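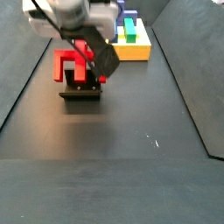

Osent Shield

The Osent Shield is an annual mock council competition for secondary schools in the Tromden district. Teams of pupils take the part of an elected council, draw up a proposal on a matter of local government and defend it at a simulated public hearing. The final is held in May in the chamber of Tromden Town Hall and is open to the public.

The competition takes its name from the Osent, the river that runs through the district, and from the painted shield given to the winning school. It is run by the Osent Schools Forum, a body made up of teachers from the schools taking part.

Background

The competition was started by Manaia Waaka, a history teacher at Lo Street School, who had been using mock meetings in her lessons on local government. Her pupils were given a real agenda from the district council and asked to reach their own decisions before reading the minutes. A second school asked to join in, and the two held a joint hearing in the Lo Street dining hall. The subject was the closure of a footbridge.

The first contest to be called the Osent Shield followed in the next school year with four schools. It had no knockout rounds. Each team spoke once and the judges met over lunch to choose a winner. The town hall was first used for the third contest, when the dining hall was being rewired, and the final has stayed there.

Waaka ran the competition until she left teaching. Her place was taken by Arnout Van Acker, who wrote the present rulebook and brought in the division of teams into benches.

Format

A team has 15 members, all from the same school. They are divided into benches, each of which studies one part of the question set for the year. The usual benches are finance, planning, public services and law, although the setters may replace one of them if the question calls for it. One pupil serves as chair and does not belong to a bench.

The question is sent to schools at the start of the autumn term along with a briefing pack. The pack describes a made-up district, also called Jelix, and contains a budget, a map, letters from residents and extracts from earlier decisions. Teams may use outside reading on how councils work, but facts about Jelix must come from the pack. A team that invents a fact about the district can be challenged by the judges and loses marks if it cannot point to a page.

Each team hands in a written proposal before its first hearing. It may be no longer than 2 pages, not counting the budget table. Proposals are shared with the opposing school, whose members sit as residents and objectors while the other team presents.

Hearings

A hearing has three stages. The chair opens the meeting and the benches present their parts of the proposal in an order chosen by the team. Members may use notes but may not read out a prepared speech from start to finish.

Questions from the judges come next. These are put to a bench as a whole, and any member of it may answer. The chair can pass a question to a different bench once in each hearing, a rule known to pupils as the handover. Answers that contradict the written proposal are allowed if the team says openly that it has changed its mind, and judges are asked to give credit for a change that is well explained.

Objectors speak last. Each may raise one point, and the council must either answer it or agree to amend the proposal. The hearing ends with a recorded vote. Members are free to vote against their own team's proposal, and a proposal that falls does not lose the hearing for the team.

Judging

Hearings are heard by panels of three. The Forum draws its judges from serving and former councillors, council officers, solicitors and university staff. A judge may not sit on a hearing involving a school where he or she has worked or has a child.

Marks are given for knowledge of procedure, use of the pack, quality of reasoning and the handling of questions. Presentation is marked too, but carries the least weight. Panels fill in their sheets separately before they confer. Where two teams finish level, the panel goes by the marks for questions, and after that by the marks for the written proposal.

Izzati Hidayat has been chief judge for the last several contests. Under her the panels began giving spoken comments to both teams at the end of each hearing — before that, schools received only a printed sheet some weeks later.

Rounds

Schools are placed in groups for the first round, which takes place in the autumn term on school premises. Group winners go through to the semi-finals, held in the spring at Tromden College. The best runner-up also goes through if the number of groups is odd.

The final lasts a full afternoon. Both teams present on the same question, with a break between the two hearings during which they are kept in separate rooms. Seats in the public gallery are free and are given out in order of arrival. In the most recent contest 401 pupils took part across all rounds, counting reserves.

Questions set

Past questions have dealt with a bus route that ran at a loss, the sale of a playing field, opening hours for libraries, parking charges near a hospital, and whether a parish should be allowed to leave the district. The setters avoid matters that are before the real Tromden council at the time.

The bus question is the only one to have been set twice. On the second occasion the budget in the pack was cut, so that none of the plans put forward the first time could be paid for in full.

Disputes and rule changes

The best-known dispute concerned a semi-final in which the chair of one team adjourned the hearing in the middle of the judges' questions. The rulebook at that time gave the chair power over adjournments and set no limit on it. The panel let the adjournment stand and the team went on to win. Apolinar Ibarra, who coached the losing school, appealed to the Forum. His appeal was turned down, but the rule was rewritten for the following year and a chair may now adjourn only with the consent of the panel.

A separate change dealt with coaching. Adults had been allowed to sit behind the benches and pass notes. Coaches now sit in the gallery and may not speak to their team once the chair has opened the meeting.

Chun-hung Tsao, a former competitor who later became a judge, has argued that the recorded vote should carry marks, as councils are in the end judged by what they decide. The Forum discussed the idea and did not adopt it. Several schools said that marking the vote would discourage members from dissenting.

Awards

The winning school holds the shield for one year. Its name is painted on the border by a local signwriter. Separate certificates are given for best bench and best chair, and these often go to schools that did not reach the final. The residents' prize is awarded to the pupil who raised the most useful objection, and is decided by a vote of the chairs.

See also

Mock council
Model parliament
Public hearing
Tromden Town Hall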